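# Consumables allowance (automation budgeting)

A **consumables allowance** is the part of an equipment budget set aside for things a robot uses up, stains, drops or outlives. It is usually the last line written and the first one spent.

## Origin

The term is associated with the Thaler worksheet, a planning form drawn up for small workshops buying their first two-armed bench setup. Thaler allowed 70 per cent of the budget for arms and grippers and 30 for everything else, a heading that had to cover the table, cabling, spare finger pads, training and lunch. Buyers at Hurkuvach kept to the split and ran out of everything else in 6 weeks.

## Practice

The later Grillach method starts from the task and works back to the catalogue. A planner writes down each object the arms will handle, then each surface beneath it, and prices both. Cloths and trays cost little apiece, so they tend to be left off the quote - and are later bought at retail prices on somebody's own card.

Wiping and tidying jobs call for a table covering that can be replaced, and two grippers need a fair bit of it.

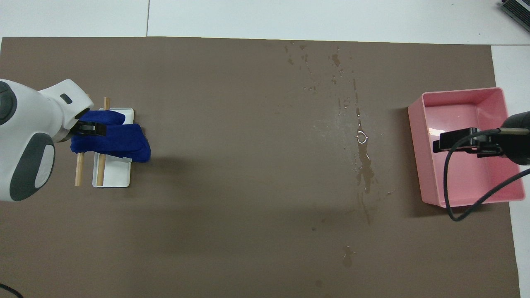
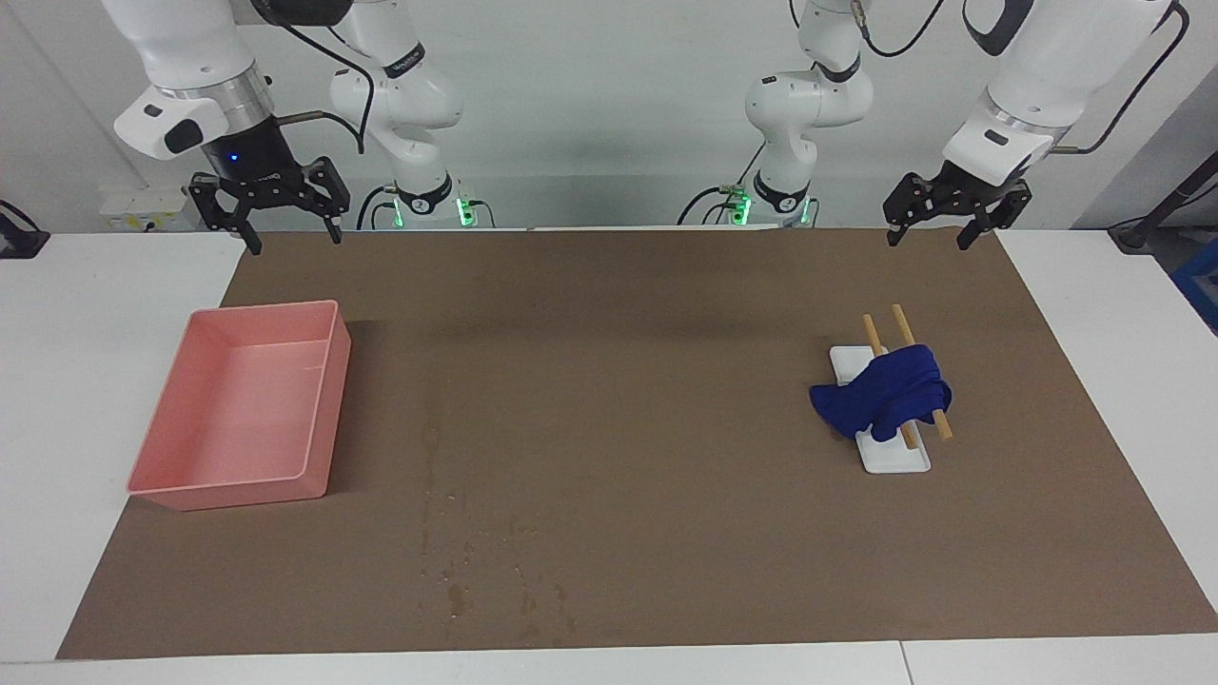

Trerner, a reseller, lists coverings, cloths and trays as a single yearly item, which makes for a shorter quote and a longer argument at renewal time.

## Criticism

Opponents of the separate allowance say it encourages waste. Supporters point to the Hurkuvach purchase, where the arms sat under a dust sheet until July, awaiting approval for paper.

## See also

- Total cost of ownership
- Spare parts inventory
- Depreciation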